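How does a judo match work?

Judo is a sport for two people at a time. Each one tries to throw the other onto their back, or hold them down on the mat. There is no punching and no kicking.
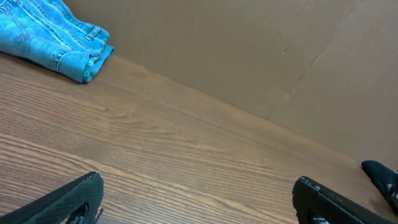 The word judo comes from Japan and means "the gentle way". It may not look gentle when someone lands with a thump, but the idea is that you use the other person's movement instead of fighting against it. If they push, you pull. If they pull, you go with them and then turn.

What do the players wear?

A person who does judo is called a judoka. Judoka wear a thick cotton jacket, loose trousers and a belt. The whole suit is called a judogi, or just a gi. The jacket has to be strong, as the other player is allowed to grab it by the collar and the sleeves and pull hard.

In big competitions one player wears white and the other wears blue, so that the referee and the people watching can tell them apart. In smaller competitions both players may wear white, and one of them puts on an extra coloured belt.

Nobody wears shoes on the mat. You wear sandals or flip-flops to walk to the edge and leave them there. Fingernails and toenails must be cut short, and long hair has to be tied back.

What do the belt colours mean?

Beginners wear a white belt. After that the colours in many countries are yellow, orange, green, blue, brown and black. Some clubs have belts with two colours for younger children, so that there are more steps on the way.

To get the next belt you take a grading. You show your throws and holds to an examiner and answer a few questions about their Japanese names. A black belt usually takes years, and there are more levels after it. These levels are called dan grades.

Learning to fall

The first thing you learn in judo is how to fall down. This is called ukemi. You tuck in your chin so that your head does not hit the mat, and you slap the mat with your arm as you land. The slap spreads out the force of the fall.

At the Lirnach judo club, new children spend most of their first lesson on this. They start by sitting down and rolling back, then they do it from a squat, and then standing up. Their coach, Stijn Maes, makes the older judoka do it too. He started judo when he was seven and says he has done 30 falls at the beginning of every training session since then.

"If you are afraid of falling, you stand stiffly, and then you are easy to throw," he says.

Starting the match

The two judoka walk onto the mat and bow to each other. Bowing is a way of saying that you respect the other person and will keep to the rules. Then the referee says "Hajime!", which means "begin".

First each judoka tries to get a good grip on the other's jacket. This can take a while. Once you have a grip you can try to pull the other player off balance and throw them. When the referee says "Matte!", both players have to stop and wait.

A match for adults lasts four minutes. Children's matches are often shorter, and it depends on the age group.

How do you win?

The best score is called ippon. If you get ippon, the match is over at once and you have won. You can get it in these ways:

You throw the other player so that they land on their back with force and speed, and you are in control of the throw.
You hold them on their back on the mat for 20 seconds.
They give up by tapping the mat or tapping you at least twice.

Older judoka may also use strangles and armlocks to make the other player give up. Young children are not allowed to use these.

If a throw is good but not quite good enough for ippon, the score is called waza-ari. Two of those add up to a win.

Players can also be given a penalty, called shido. You might get one for stepping off the mat on purpose, or for only defending and never trying an attack. With three penalties you lose the match.

Why are there weight groups?

A heavy person is harder to lift than a light one, so judoka compete against people of nearly the same weight. Before the competition everyone is weighed. At the yearly August tournament in Budarberg the weighing starts at eight o'clock in the morning, and last time 86 children took part. Clubs came from Zoltik and Awad as well, and there were three mats in use at the same time.

Can you try it?

Most clubs let you come to a lesson or two before you decide. You do not need a gi for this. A tracksuit without zips or buttons will do, as zips can scratch the person you are training with. Take off watches, earrings and necklaces before you go onto the mat, and bring a bottle of water. Tell the coach if anything hurts – you can always sit out for a few minutes and join in again later.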